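Bradthorpe Coalition Planner
Desk pad, A3, 20 sheets, by Firnik

For the staffer, scrutineer or long-suffering spouse who has to work out who can form government when the voters have declined to say. Each sheet has a seat grid, a column for crossbench demands and a much smaller column for principles.
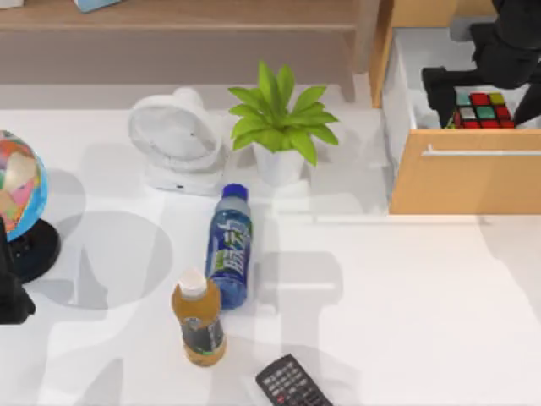 Hung councils and minority legislatures make a lot of paper. The pad is glued on two sides so Monday's deal stays put until somebody tears it off, usually by Tuesday. It'll sit on a plain white tabletop or go in a drawer like the one with the long silver handle, should the opposition drop by. The November reprint adds a line for the Speaker's casting vote.

Sheets: 20
Parties per sheet: 6, plus independents
Colours: grey only, to avoid letters
Refills: packs of 2

Pen not included. Pencil is wiser.

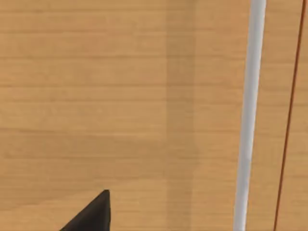
Philomena Ametepe writes that she got through 7 sheets before her council picked a deputy mayor, and that the box marked "Firm commitments" could be cut by half without anyone noticing. We've passed this on to the designer, Rhun Rosser, who is considering his position.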